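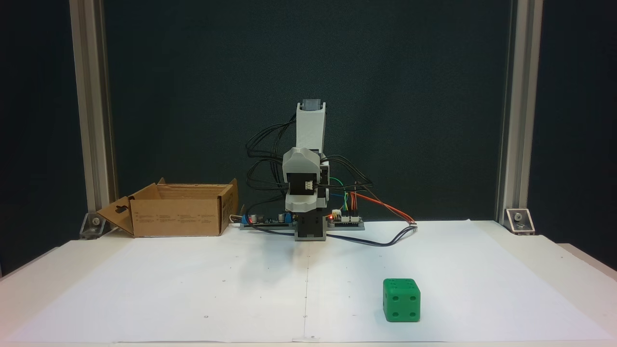 Ticket 81: White Inska tabletop, die keeps creeping toward one corner

Status: Solved
Product: Inska table, white top, four screw-in legs
Bought from: Granier
Category: Leveling and assembly

Customer, first message

Hello, and thank you in advance for reading all of this, as I know I tend to go on a bit. I have one of your Inska tables with the plain white top and I love it dearly. It stands in the back room in front of the dark teal-green wall color we picked out last winter, and the two look very handsome together. My trouble is a small one, but it is driving the whole family up the wall.

We play dice games. The green die you'll see on the table is our favorite, the one with the rounded edges and the pips you can feel with your thumb. Whenever somebody rolls it gently, it wanders off toward the front right corner and keeps going a little longer than it ought to. Roll it the other way and it stops short. My sister says I am imagining things, so I marked a spot with a bit of tape and rolled from there all through one rainy afternoon, and the corner won by a mile.

The legs feel tight, I wiped the top down well, and I turned the whole table to face the other way. The die still went to the same side of the room. I did wonder about folding up some cardboard and tucking it under a leg, but the only box I have handy is the one with the keyhole-shaped cutout in its flap, and I would hate to tear up a good box. Is there a proper way to do this?

Support reply

Thank you for such a careful message, and for the picture too – the white against that green is lovely. You have already done the most useful test without being told to. When you turned the table and the die kept heading for the same side of the room, that pointed at the floor. If the top itself were bowed, the drift would have turned around along with the table.

Please keep your box in one piece! Cardboard squashes down over a few weeks and you would be back where you started. The Inska has a leveling foot at the bottom of every leg, and many people never notice them as they come screwed all the way in. Could you try the following and let us know how you get on?

1. Clear off the top and have someone help you steady the table. Don't tip it over onto one leg.
2. Lay a bubble level across the middle, first side to side and then front to back. Write down which way the bubble sits.
3. Find the low corner and turn its foot counterclockwise, one half turn at a time. Check the level after each half turn.
4. Press down on each corner with your palm. If you feel a rock, lengthen the foot that isn't touching the floor.
5. Put the die back and roll it both ways from your tape mark.

The feet have 5 millimeters of safe travel. Please don't go past that.

Customer, second message

Well, I never knew those feet were there! I spent a good while on my knees with a flashlight. Side to side the bubble was off quite plainly, toward the front right, just as the die had been telling us. Front to back it was off only a hair.

I turned the front right foot three half turns and the bubble came nearly to the middle. Then the table started to rock, which it had never done before, so I pressed on the corners the way you said and found the back left one had lifted. One half turn there and the rock was gone. The die now rolls almost the same both ways on the bare top. The trouble is that the front right foot slides a little on our floorboards when somebody leans in to grab the score pad, and after supper I found the table had shifted and the drift was starting up again. What would you do about that?

Support reply

You are very nearly there. A foot that has been let out carries its weight on a smaller spot, and on smooth boards it can skate. We would put a felt-free rubber pad under all four. The Ansari pads are the ones we send out, and they come as a set so that every corner gains the same height. If you put one under a single leg, you'll have to level everything over again.

Vacuum under the legs before the pads go down – a crumb under one of them will undo your hard work. Leave the table alone overnight, then check the bubble again in the morning, when the rubber has settled.

A set is on its way to you with our compliments. It ships through Stevico and should fit in your mailbox.

Customer, third message

The pads came and they are down. I checked at 8 in the morning with my coffee in one hand and the bubble was right between the lines. We played for two hours that evening with plenty of leaning and the table stayed put. My sister rolled the green die 50 times from the tape mark, grumbling all the while, and she couldn't find a favorite corner. She has asked me to pass along that she still thinks the die likes me better.

One last thing, as I have you here. The tape left a sticky patch on the white top. Is dish soap all right?

Support reply

Dish soap and warm water on a soft cloth will be fine. Let it sit on the patch for a minute before you rub, and dry it afterward with a clean towel. Skip anything gritty, as it will dull the finish. If a trace is left, a little cooking oil on a paper towel will lift it, and then you can wash again.

We have added your turning-the-table test to our leveling notes. I'm closing the ticket now, but if the drift comes back when the heating goes off and the floorboards move, just reply and it will reopen with everything you wrote still in it.

Contact Granier Support | Copyright Granier, all rights reserved | Back to top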